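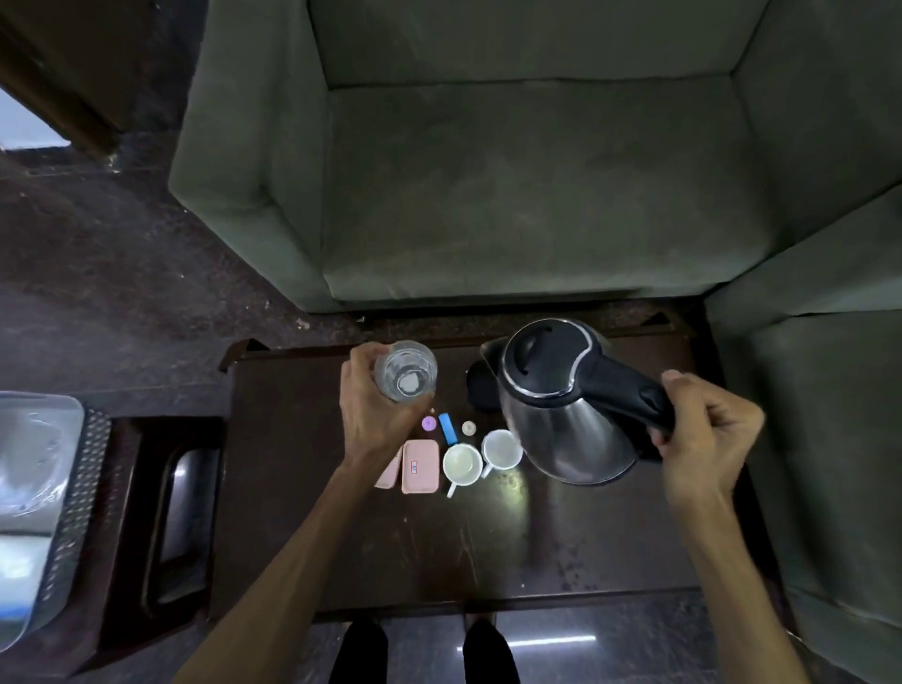

**Plundley House -- residents' lounge meeting**
Tue 8 December, lounge, second floor
Present: 8 residents, building manager
Apologies: apartments 4 and 31

**1. Last minutes**

Agreed, with one correction. The carpet quote was from Marnel, not Villalobos.

**2. Tea and coffee**

The electric kettle stays in the lounge. A request to move it to the laundry room was discussed and dropped, as there is no free outlet there. Whoever fills it should put it back on its base and switch it off at the wall before leaving.

Cups and glasses are being left on the table overnight. Agreed that everyone washes what they use, the same evening. The glasses need a proper rinse, as several people have found residue in the bottom. A bottle brush will be bought from the lounge fund.

Descaling: last done in May. To be done again before the holidays, then every other month. The building manager will do the first one and leave the instructions in the drawer.

**3. The table**

The dark table top is scratched and shows water spots. Two options were put forward: have it refinished, or buy coasters and leave it alone. Plirance quoted $531 for refinishing, pickup included. Most people thought this was too much for a table that gets used every day. Coasters to be bought now, refinishing to be looked at again in the spring.

Residents are asked to wipe up spills when they happen and to take small things home with them. Loose caps and the like will go in the drawer for a month and then be thrown out.

**4. Armchairs**

The green armchairs are staying. One resident asked for covers on the seats -- no support for this. Villalobos will be asked for a price to clean the upholstery, arms included. Chairs should be left facing the table and clear of the door.

**5. Trash**

The black wastebasket is for dry trash only. Tea bags go in the kitchen bin down the hall. Liners are kept under the sink there, and the person who takes out a full bag puts in a new one.

**6. Other business**

- Radiator by the window still knocks. Reported twice, to be reported again.
- Lounge booked for a birthday on the Saturday before Christmas, 4 pm to 8 pm.
- Key to the games cupboard is missing. Please check coat pockets.

**Actions**

- Brush and coasters -- apartment 8
- Descaling, radiator -- building manager
- Cleaning price from Villalobos -- building manager

Next meeting in the new year, date to go up on the board by the elevator.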